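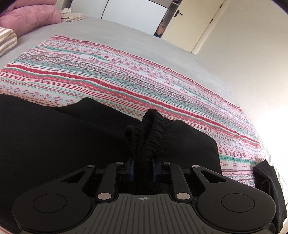
Does anyone need a folding method?

Ritu Semwal's spring workshop handout has been going round again, and three of you have now written in to ask what I think of it. The handout says a pair of sweatpants should be in thirds and in the drawer in 7 seconds. I have my doubts. I have folded a lot of soft black clothing on a lot of beds, and anything with elastic in it has its own ideas.

The trouble is the gathered parts. A flat panel of jersey will lie wherever you put it. A waistband or a cuff stands up in a ridge, and if you fold over it you get a lump that pushes the whole stack sideways. The handout deals with this in one line ("smooth the band"), which tells me the author was working with dress pants.

What I do, for what it's worth:

Lay the thing out on the bed first. A made bed is fine, throw and all, though a plain sheet shows you the edges better than a busy pattern does, and black on grey is about as easy as it gets.

Pick it up by the elastic and let the rest drop. Then lower it again slowly. That takes out more creases than patting does.

Fold the legs or sleeves in before you touch the band. The band goes last, tucked inside.

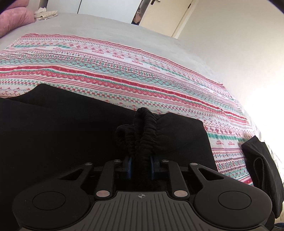
Taking hold at the gathered cuff, with the rest still spread on the bed.

Then there is the shopping list at the back of the handout. Hulard sells a folding board and Bemstead sells drawer dividers, and the two together came to 60 dollars when I added them up in March. I borrowed the board. It makes a very nice square out of a T-shirt. With sweatpants the cuffs hung off the end, and I had to finish by hand anyway – so I gave it back.

I'm not against dividers. If your drawer is deep and your clothes are all one color, they do help you find things. Shoeboxes cut down to height do the same job and you probably have some.

If the 7-second fold works for you, write and tell me, but please say what you were folding. T-shirts don't count. And if all your black clothes end up in one heap on the pink pillow until bedtime, as plenty of ours do, I doubt a board will change that.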